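Olton gripper on the table-clearing job: gallery

Posted 9/19/21
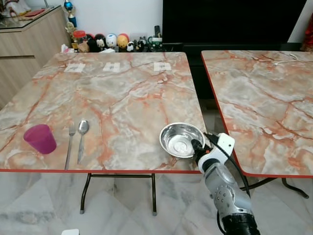

The brochure for the Olton parallel gripper says it handles "everyday household objects" with no tuning. I've read that line, or one very like it, in every gripper brochure to cross my desk, so we put it on the arm and gave it a cup, a fork, a spoon and a steel bowl. The comparison was the older Hudmont hand, which is slower and uglier and which I went in expecting to replace. Each gripper got 50 tries per object, 200 in all, with the same controller and the same camera settings. Notes on each object follow.

The bowl
Grasped by the rim, with the black fingers pressing on it from the right. A wide rolled rim is a generous thing to give a gripper, and the Olton did well: 39 good lifts. I'd still want to see it with soup in the bowl before I believed anything. The Hudmont managed a couple fewer, well inside the luck of the draw.

The cup
Thin magenta plastic, and see-through, so the depth camera has opinions about where its sides are. Most of the misses here I'd put down to the camera and leave the gripper out of it. Force is another matter. The default setting squashed the cup on the first try, and so much for "no tuning".

The fork and spoon
Flat cutlery on a hard glossy top is where the brochures go quiet. The Olton fingertips are too thick to get under a handle, and it has to pinch from the sides with very little metal to pinch. The spoon was a bit easier. The Hudmont, with its worn old pads, beat it on both.

The markers
Three small printed sheets in a row towards the far edge of the table. Song, our calibration script, uses them to work out where the tabletop is. It's fine when the light is even. The faux-marble pattern didn't bother it, which surprised me.

The cable
It loops out from the gripper and hangs down beside the forearm. Olton's drawings show a tidy run along the arm, but the clips they sent don't fit ours. I would like to know whose arm they do fit.

Where that leaves us
The Hudmont stays on for cutlery. The Itard controller goes on trial in June, with closing force held at 80 per cent of the default, and I'll run the cup again then. Olton have offered us thinner fingertips – at extra cost, naturally.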